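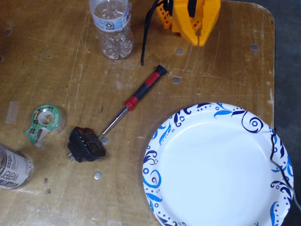 April, quarter past nine at night, and I smell of beeswax.

I was supposed to be doing the table today. That was the whole plan. I'd told everyone it was the plan, I'd bought the wax and the fine sandpaper, I'd even put on the awful jumper, and then of course you can't wax a table with things on it, so the first job was moving the things, and that took me until gone three. I don't know how I always forget that part.

It's the big one in 206, the light brown one with the rounded corners. I've been meaning to do something about it ever since we took the room at Hellwood. It's scratched all over and it's got these pale streaks as if somebody had scrubbed it with something they shouldn't have, and dark stains here and there, and I've grown so used to it that I'd stopped seeing it. Then last week Timo put his elbow on it in his good shirt and said "is this table ever going to be finished?" and I couldn't stop looking at it after that. Thanks, Timo.

Got there just after ten. Stood outside the door like a lemon trying to remember the code and put in 1790 twice before I got it the right way round. 1709, 1709, 1709. I'm writing it down here so that I have it somewhere, and I know that's exactly what you're not meant to do with a code, but who's reading this?

Put the kettle on, found there was no milk, had it black. Then I had a proper look at what I was up against.

The screwdriver was lying out right in the middle, where it always lies. I've put that screwdriver away so many times! It has a drawer. I made a label for the drawer. Next to it was the little black plug-in thing that we've carried about since the old place and that I can never bring myself to put in a box, in case I need it and can't remember which box. And the green plaid tape dispenser, which I'm very fond of. Eckhard calls it the Highland one. It makes me think of school trips and tins of shortbread, and I'd be quite upset if it went missing, far more than I would about anything in there that cost real money.

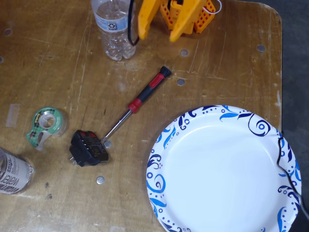
The tabletop. Scuffs and all.

I started off being very good about it. I had a crate for "goes back in a drawer" and a crate for "goes home" and a crate for "ask Timo", and for the first half hour I was really quite strict. Then I found I was putting everything in "ask Timo". Pens, receipts, a bag of elastic bands, a jar lid with no jar. By eleven the Timo crate was so full I had to start a second one, and I rang him and he said, very patiently, "Do I want any of this?" and I said no, probably not, and he said then why was I asking. Fair enough. It all got sorted rather quickly after that.

The pens I tested one by one on the back of an envelope, sitting on the floor, like a child. It was lovely. I kept the green one although it's nearly had it.

Eckhard came at lunchtime with rolls from the place by the Priltach bridge. He'd said he would only stay ten minutes, and stayed an hour and a half, which I'm not complaining about. He knows a great deal more about wood than I do, and he got down and looked along the top with one eye shut and ran his hand over it and made a noise. I asked what the noise meant. He said it meant I'd be sorry if I sanded the whole thing. His view is that you do the worst bits lightly, by hand, go with the grain, and leave the rest alone, then put the wax on thin and do it again tomorrow. He said his mother had a table that she sanded to death in 2000, every bit of it, and it came up the colour of a plaster and nobody liked sitting at it afterwards. I think he's still a bit cross about it.

I said I'd wanted it to look new. He said if I wanted a new table I should go and buy one. Then he ate the last roll.

So that changed the afternoon. I'd been bracing myself for hours of dust and a mask, and instead I had a little square of sandpaper round a cork block and a fairly small job. I was slightly put out, to be truthful, I'd rather fancied the big job! But I did what he said. I picked a corner and started there. 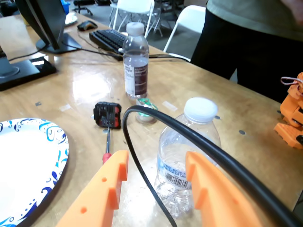 I'm useless at tidying in a straight line, that's my real trouble. I set off to do one end of a table and I come to a thing that belongs at the other end, so I take it there, and then I'm at the other end, and there's something there too. Today it was the drinks. I keep opening one before I've finished the last, and sure enough there was the half-drunk water with the blue and white label and then, further back, the other bottle with the brown and white one, nearly full, both with their caps on as though somebody was coming back for them. That somebody is me. I poured what was left on the plants and felt very virtuous, and then remembered I'd also meant to put the bits away, and the black and red case for them was just sitting there with the roll of green tape right behind it. So I saw to those. Then the paper plate with the blue swirls, the pretty ones left over from the birthday, which I can't throw out even though they're paper and that's the entire point of them. I wiped it. I wiped a paper plate. I put it back on the shelf with the others and I don't want to discuss it.

The end with the screens I left alone. All those cables! I'd never get them back in the right places, and Timo has them how he likes them. I said I'd wax up to the keyboard and stop, and he can shift the rest himself one day when he's feeling strong. I bet you anything it'll be like that until we move out.

The little dark holes bothered me. There are two of them over on the right-hand side, quite round and neat, and I'd always supposed it was worm and hadn't liked to say so in front of people. Eckhard stuck a cocktail stick in one and said they were much too tidy for worm and somebody had probably screwed something down there once. A vice, he thought, or a lamp. I was so relieved I made more tea. I asked whether I ought to fill them and he said he wouldn't bother, though there's a wax stick in a sort of toffee colour that they sell at Figueroa if I couldn't bear it. I think I can bear it. I'll see how I feel when the light's on it.

After he'd gone it was very quiet and I had the radio on low and just rubbed away. It's a nice thing to do with your hands. I thought about ringing my sister and didn't, and thought about the summer and whether we'll take the room on again, and what we'd do with a table that size if we didn't. It'd never go up my stairs. I measured it once and it won't even go in at the front door unless you take the legs off, and I don't trust the legs.

I'd got the Arnent wax, the one in the flat tin. I opened it with a spoon. The instructions say a thin coat and leave it 4 hours, and I'm afraid my thin coat was not thin, not to begin with, the first corner had about a sandwich's worth on it. I got most of it off again with an old pillowcase. By the second corner I'd found the knack, little circles and then long strokes, and you could see the wood going a shade darker and warmer as I went. The scratches don't go. They sort of sink back. The pale streaks are still pale but they look as though they're meant now, or I've decided they are.

I only managed the one end. It got to seven and my shoulder was complaining and I'd had nothing since the roll, so I put the lid on the tin and everything I'd taken off went on the spare chairs, under a sheet, with a note saying WAX - DO NOT LEAN in capitals. Timo will lean. I've told him about the good shirt and after that it's up to him.

Came home on the late bus with the pillowcase in a carrier bag, and the woman next to me moved seats, which may have been the smell. Had beans. Had a bath. Still waxy.

For tomorrow: milk, another pillowcase, and find out what happened to the other cork block. Second coat on the end I've done, then do the middle if my arm's up to it. Ring my sister. And I've just this minute put my hand in my cardigan pocket for a hanky and found the label off the screwdriver drawer, so that wants sticking back on as well.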